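The Slow Business of Writing It Down

I started writing letters again in July, which is a dumb month to start, because your forearm sticks to the paper and the fan keeps flipping the page over. But I had just moved to Nurncombe, I knew zero people, and my phone had turned into a thing I picked up and put down all evening without saying anything to anyone. So one night, close to eleven, I wrote four pages to my old college roommate. By hand! With cross-outs and arrows and a coffee ring on page three.

She wrote back. That's the part I still can't get over. Nine days later there was an envelope in my box with my name on it in handwriting I hadn't seen in years (she still makes her g's like little fish hooks), and I stood in the driveway and read the whole thing twice before I remembered the groceries in the car.

So I got a little carried away. I read up on it, I joined things. There's a letter club called Grakis that runs out of a storefront in Lundmont, two towns over, and I signed up for their summer list thinking it would be me and a dozen retirees. Last year 3,788 letters went through that list, and the members are all over the place: a nursing student, a guy who drives long-haul, a woman who only writes about her tomatoes. You put your name in, you get somebody else's, and you write. No rules about length. I once got a single line on the back of a seed packet and I kept it on the fridge for months.

The thing I didn't expect was how different I'd sound. When I text, I'm quick and kind of jokey and I don't say much. On paper I ramble, and somewhere around the bottom of the second page I say the thing I sat down to say. My roommate's mom had died in the spring and I had texted her a heart. A heart! It took me 600 words and a cramp in my thumb to say anything better, and I think I only managed it because there was no little bubble of dots waiting on me.

People ask about pens, and I do have opinions. I tried fountain pens and ended up with blue fingers for a week. I tried the fancy gel ones from Siu, the stationery place on the square, and they're gorgeous but they skip on the cheap paper I like. These days I mostly use pencil for a first go and whatever ballpoint is nearest for the real one. Some of my letters never make it past pencil and I mail them anyway.
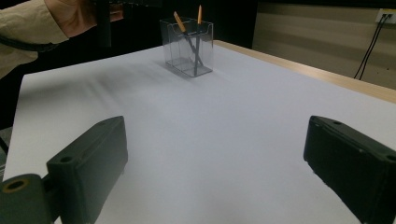
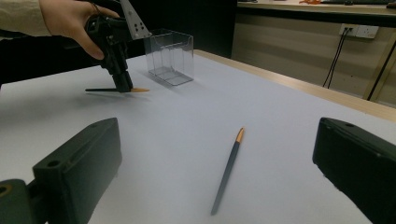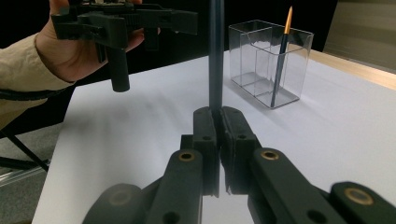 The other question I get is where I find the time, and the answer is that I gave up on having a proper hour for it. I used to think I needed a desk and a candle and a nice playlist. Now I do it in scraps, ten minutes before work, a paragraph while the rice cooks. It does help to leave things out where you can grab them. A couple of sharpened pencils standing in a clear plastic box, points up, will get more letters out of me than any leather writing case, and I own a leather writing case. Mine lives in the closet with the fountain pens.

I'm up to 376 letters now, counting the ones to my nephew that are mostly drawings of sharks. Plenty never got an answer and I've made my peace with that, more or less. My roommate and I are still going. Her last one ran eleven pages, both sides, and ended in the middle of a story about a rented canoe, with "more soon" squeezed up the margin. I've been checking the mailbox twice a day.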